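Is vermeil worth paying extra for?

I paid $170 for a Filali pendant in August because the card said "vermeil" and the clerk said it would outlast plain plating. I have my doubts. The chain went dull at the clasp after 60 days.

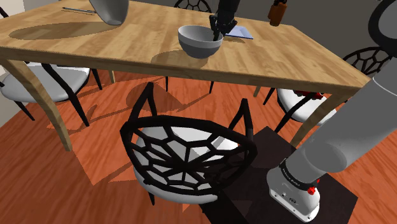
What the card leaves out

Thickness, mostly. Mondent wants $236 for a similar one and won't give a number either.

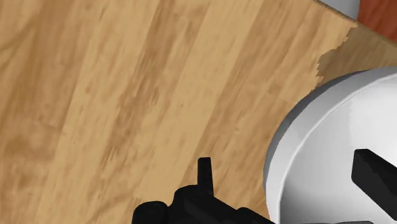
Asmaa Amrani
Blog owner and reluctant shopper

I'll wear mine until the gold goes. Then it's back to the $30 steel ones.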